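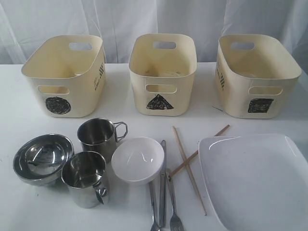
Can a Machine Sort the Dishes Yet?
Sterkbridge Home Tips: Kitchen

We get this question more than we used to, mostly from readers who have seen a video of an arm loading a dishwasher and want to know when they can stop doing it themselves. The short answer is not yet, at least for a normal kitchen. Sorting is the part that has come furthest, though, and if you are thinking about a small arm for a utility room or a shared kitchen, it is the chore to start with.

Most of the tips on this page will also help a kitchen with no machine in it. What makes sorting easier for an arm makes it easier for kids and guests too.

Use bins that match

Pick one kind of bin and buy enough for every category. Rectangular plastic with rounded corners is good, with a handle slot on each end. Cream or white is better than clear, which tends to confuse a camera, and dark colors hide a dark mug at the bottom. The Starnby medium bin is the one we keep in our own kitchen, but any open bin with a low, stiff wall will do.

Stay away from lids. A person flips a lid open with an elbow. For a machine, a lid is a second job.

Mark the bins with shapes

A filled circle, a filled triangle and a filled square are easy to tell apart from across a room. Draw them by hand with a thick black marker. They can be rough. Scribble the middle in until it's dark, and make each shape large enough to cover a good part of the front.

Words work for people who read the language and have their glasses on. Shapes work for everybody. Tape a small key inside a cupboard door so the meaning doesn't drift. Ours reads:

Circle: cups, mugs and bowls
Triangle: wooden utensils
Square: plates

Put the marks low on the front wall, under the handle slot, where a hand on the rim won't cover them. Turn the two outer bins slightly toward whoever is doing the sorting.

Clear the table first

A plain, light, matte surface is best. Patterned tablecloths and shiny counters both cause trouble, the second because a steel bowl on a shiny counter gives the camera two bowls to think about. If you can't change the counter, put down a white board or a sheet of white laminate.

Do one category at a time

People sort whatever is closest. Machines can be set up that way as well, but you will get fewer bad grabs by finishing the cups and bowls before going on to the next thing. Utensils come after. Large plates can wait until the rest of the table is clear and the arm has space to get at an edge.

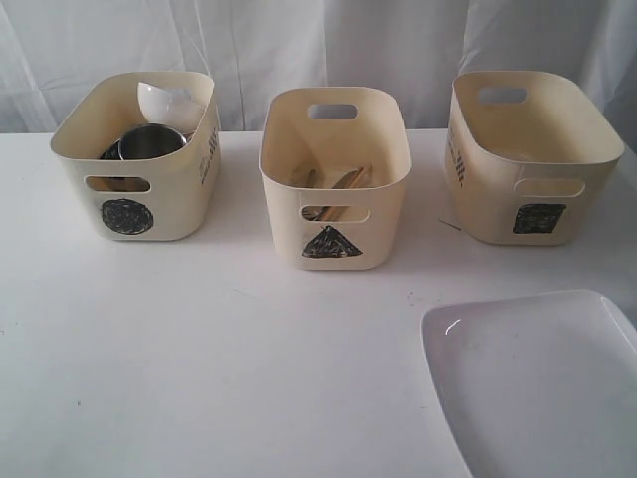

The circle bin fills up fastest by far. Cups and bowls take a lot of space for what they weigh, and a bowl that lands on its edge will stick up over the rim and use up the room of two. A person nudges it flat without thinking. Most of the arms we have looked at don't go back to fix something once they have let go of it, so check this bin partway through and straighten anything that is leaning. If you have a lot of bowls, give them a bin of their own.

Keep ceramic away from steel where you can. We chipped the rim of a good bowl in June by letting a mug go in on top of it. A folded dish towel in the bottom of the bin helps.

What they can pick up, and what they can't

Mugs are the easy case. The wall is thin, the rim is stiff, and two fingers can close over it from above. Steel mugs are easier still, as they can take a knock. Leave a gap between mugs so that the fingers can get down without bumping the next one. Turn the handles the same way.

Bowls are nearly as good if they are deep and standing upright. Shallow bowls can slide when the grip comes in from the side.

Flatware is hard. A knife lying on a table is only a fraction of an inch high, and the fingers have to come down almost to the surface to get under it. Lay knives, forks and spoons parallel with a little space between them. Don't leave a spoon tucked under a bowl. Chopsticks are fine one at a time but should not be crossed, or the second will come along with the first.

Big square plates are the worst. There is nothing to pinch except the rim, and the weight is all on one side once it lifts. We still do ours by hand.

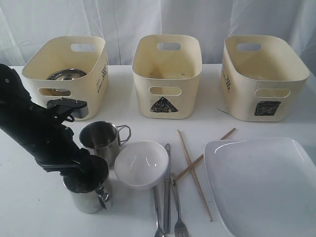
What it costs

Two small arms were on the shelf at the Brirurstead showroom when we last went. The cheaper one was $1,630 and the other, from Cadwaladr, was $2,199 with a longer reach and softer finger pads. Neither price included a stand. Allow for a sturdy table too, because a light one will shake.

How long it takes

Clearing 11 pieces into bins by hand takes us less than a minute. The Cadwaladr arm needed roughly 10 minutes for the same load with one of us standing by, and it left the plate. For a household, that is a poor trade. In a break room where the dishes sit all afternoon anyway, slow may be fine.

Before you leave one running

Keep sharp knives and thin glass off the table.
Bolt or clamp the base down.
Keep children and pets out of reach of the arm.
Empty the bins before you start.
Know where the stop switch is, and try it once.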